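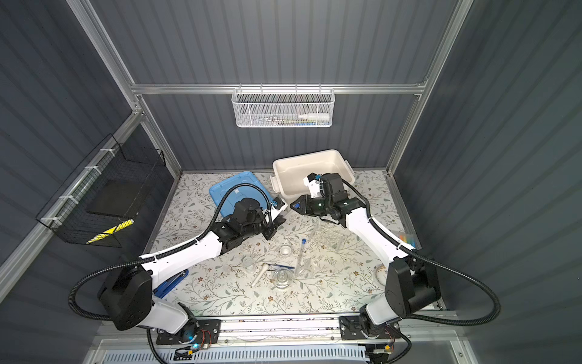
Spent the evening putting the small glassware back in order. Posting how I do it, as a couple of people asked after the last thread.

First thing, everything comes out onto the table. Beaker, petri dish, test tube, pestle, the lot. I don't sort inside a tub anymore. Small pieces end up under big ones and I miss them.

The tub is a plain cream plastic one. It used to be where all of it went at the end of the day. Two chipped rims later I stopped doing that.

What goes in the tub now is only what can knock against something else without harm. Plastic dishes, lids, spare caps. No glass.

Glass goes in a shoebox with cardboard dividers. I bought a proper rack from Pastcombe last year and the slots were too narrow for my beakers. Sent it back.

Test tubes get stored upright with the cap on. If one has been washed it stays uncapped overnight first. I have capped them too early and found fog inside a week later.

The pestle gets a rinse and a wipe, no soap. Wilma Rankin told me she uses dry rice to clean hers. I tried it once. It worked fine but I was picking rice out of the mortar for a while.

Squeeze bottles and long thin tools go in a wire basket, up off the table. I like wire for this. Drips go through and I can see what's in it from where I stand.

Someone will ask about the flowers on the work surface. I like a pattern. Clear glass shows up better on it for me than on plain white, and I've tested that by losing a petri dish on a white counter for most of an afternoon.

Labels: masking tape and a marker. I had a label maker. The labels came off in the wash.

Total time tonight was nearly 4 hours, and that includes washing. Normally it's one. I let it go all through November and paid for it.

Still to do: find a tub with a lid that fits. Ilir Shehu says the Ploleck ones close properly. If you have one, tell me if the lid stays flat after hot water.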